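Reading time: 2 min

Household Economics, Handout 4: Who Does the Dishes?
Notes by Georges Shboul

Every household has a labor market. It has wages (thanks, sulking), contracts (the chart on the refrigerator) and strikes. It has no payroll department, so most of what goes on in it never gets written down. This week we try to write some of it down.

Start with the Dunstan survey, which is in your reading packet. It asked 235 couples to say what share of the housework each of them did. Add up the two answers for any couple and you should get 100. You will rarely get 100. Both partners remember their own scrubbing very well and the other person's hardly at all -- a finding that surprised no one who has ever lived with anyone.

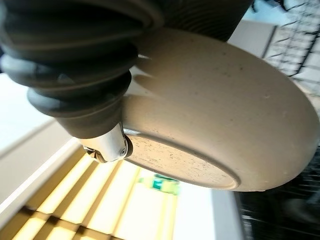 1. Counting hours

The usual tool is the time diary. You write down what you did every so often, and at the end of the week you find out that you are not the person you thought you were. Diaries beat memory, but they have trouble with two jobs done at once. If you stir soup while helping with fractions, which one gets the minutes? Pick a rule and stick to it. I don't much care which rule.

They also miss the planning. Noticing that the soap is nearly gone takes two seconds and never appears in a diary, yet somebody in the house is always the one who notices.

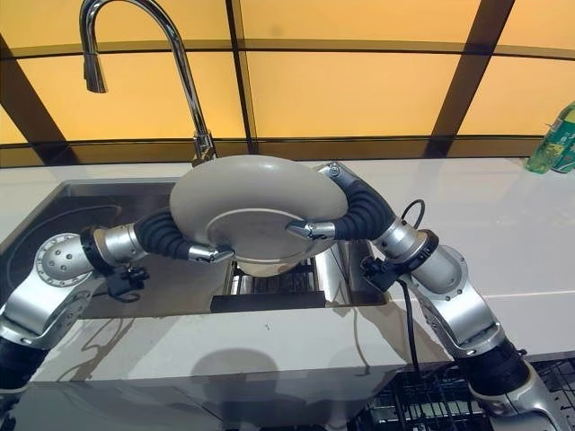

Standards are where the real fights start. One partner thinks a job is finished when it looks finished, and the other has a longer list. Take a dinner plate: there is the side you eat from, and there is the underside, with its raised ring at the base, which a certain kind of washer regards as none of his business. Economists call this a difference in preferences. Yolanda Baptiste, in the Flurkemthorpe paper, calls it "bargaining by incompetence," and I want you to be able to explain her version by Monday.

2. Putting a price on it

There are two ways. Replacement cost asks what you'd pay a stranger to do the work. Opportunity cost asks what you could have earned in the meantime, and leads to the odd result that a surgeon's mopping is worth more than mine. Try both on your own week and bring the totals.
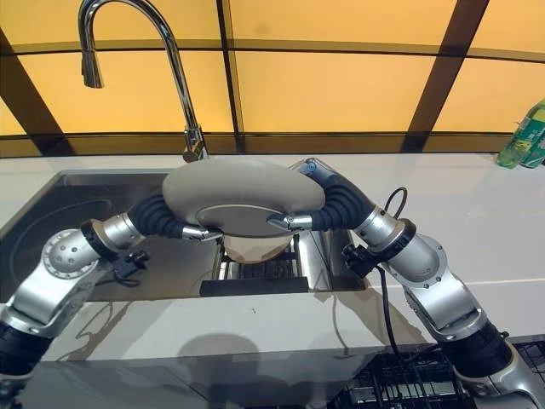

Fig. 3. Faucet and counter. Unpaid work, main site.

Reading: Baptiste, sections 1 and 2. Skip the appendix unless you enjoy that sort of thing.

Contact: G. Shboul, office 65 | Copyright Dunstan course notes | Back to top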